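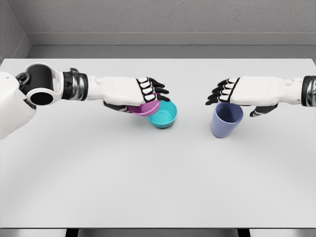 Visit to the Tan tableware factory in Drovstead

3 March 2020

Our evening class in product design was invited to Drovstead, where the firm Tan makes plastic cups and bowls for school canteens and nursing homes. I have eaten from such bowls for many years of my childhood, and I had never asked myself how they are made. We went by bus, and Gerrit Wouters, our teacher, gave us a sheet with questions on the way.

We were received by Fatima Mokgethi, who is responsible for the molding hall. Before we could enter, we had to put on ear protection and shoes with a hard cap. My pair was too large and I walked the whole morning like a duck.

The material arrives as small grains in big sacks. It is first dried, then mixed with color, and only a very small part of the mixture is color. Ms. Mokgethi let us put our hands in a box with uncolored grains. They feel like rice, but they are warmer to the touch.

The hall itself is loud and smells a little of candle wax. Each machine closes a steel mold, presses the melted plastic inside, waits, and opens again. I had expected that the pressing takes the most time. In fact it is the cooling. If a bowl comes out too early, the bottom becomes round and it will rock on the table. Ximeng Feng from our class asked what happens with these rocking bowls. They are ground up and used again, but only for dark colors.

The change of color was the part I liked best. When the machine goes from a dark color to a light one, the first pieces come out with clouds and stripes in them. To me they were much more beautiful than the correct ones. The firm does not sell them. I asked two times.

After the coffee we saw the test room, where Eckhard Gerlach has worked since the factory opened. He drops cups from the height of a table, puts them through the dishwasher, and drops them again. A new model must survive 110 washes before it goes to a customer. He also showed us a cup with a wider foot, made for people whose hands shake. It went through 2 years of changes, mostly at the rim, and nursing homes sent back long letters with every version. He keeps the letters in a folder and read us a few sentences.

Lunch was in the canteen, pea soup with bread, served of course in the firm's own bowls. Yaqin Lü turned hers over to look for the small point where the plastic enters the mold, before it was completely empty. The kitchen gave us a cloth.

The factory shop is beside the parking lot and accepts cards. Groups must write to the office in advance, and the next free dates are in May. Please bring thick socks for the shoes.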